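Aprendizagem por demonstração em recipientes profundos: nota sobre os resultados preliminares

Publicado em 15 de março de 2026

Ao longo do último semestre, dediquei a maior parte do meu tempo de investigação ao projeto Winura, que estuda a manipulação de embalagens flexíveis em recipientes de uso doméstico. Registo neste espaço os primeiros resultados, que serão apresentados em versão mais extensa no seminário interno de junho.

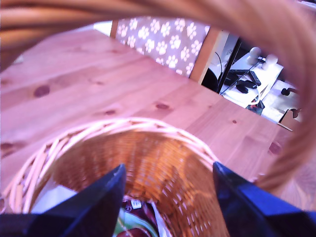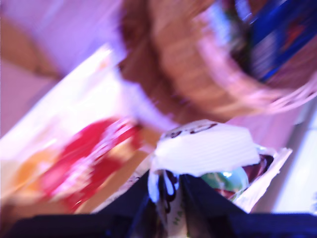

O método que adotámos assenta na clonagem de comportamento a partir de demonstrações humanas, com uma política que prevê sequências curtas de ações em lugar de um comando isolado a cada instante. O conjunto de treino reúne 2683 demonstrações válidas, selecionadas de um total de 4000 recolhidas; foram excluídas as que apresentavam falhas de sincronização entre a imagem e a posição dos dedos. A escolha do cesto de vime como recipiente de referência foi deliberada. A asa em arco atravessa o campo de visão e restringe os ângulos de aproximação, e as paredes entrançadas estreitam em direção ao fundo, o que obriga os dois dedos da garra a descer com pouca folga lateral. Um modelo treinado apenas em caixas de paredes retas não aprende a lidar com nenhuma destas condições.

A avaliação compreendeu 200 ensaios, distribuídos por objetos presentes no treino e objetos novos. Nos primeiros, a taxa de sucesso foi de 80 por cento. Nos segundos, o desempenho desceu de forma acentuada, sobretudo quando a embalagem se encontrava encostada à parede do recipiente. Considerámos bem-sucedido o ensaio em que o objeto é retirado, transportado e pousado sem queda e sem deslocação do cesto. Este último critério revelou-se mais exigente do que prevíamos, e discutimos longamente se deveria ser mantido. Foi mantido.

As embalagens pequenas de snacks colocam uma dificuldade particular. O invólucro cede sob pressão e a sua forma aparente altera-se durante a preensão, pelo que a estimativa de pose obtida antes do contacto perde validade em poucos instantes. A nossa colega Yu-na Noh propôs que a política recebesse também o histórico recente da abertura da garra, e essa alteração reduziu as preensões incompletas. O efeito foi menor nos artigos de tecido, para os quais ainda não dispomos de uma explicação satisfatória.

Importa assinalar duas limitações. A primeira diz respeito à desfocagem de movimento nas imagens captadas junto à garra, que degrada a informação visual nas fases rápidas da tarefa. Testámos tempos de exposição mais curtos, com ganhos modestos e perda de qualidade em interiores pouco iluminados. A segunda é a reduzida diversidade de operadores, uma vez que a maior parte das demonstrações foi realizada pela mesma equipa, com hábitos de aproximação muito semelhantes entre si.

A comparação com o método de base, denominado Soston, encontra-se em curso. Os valores provisórios não serão divulgados antes de repetirmos os ensaios com as mesmas posições iniciais. O protocolo de avaliação e a lista de objetos podem ser solicitados através da página de contacto deste blogue.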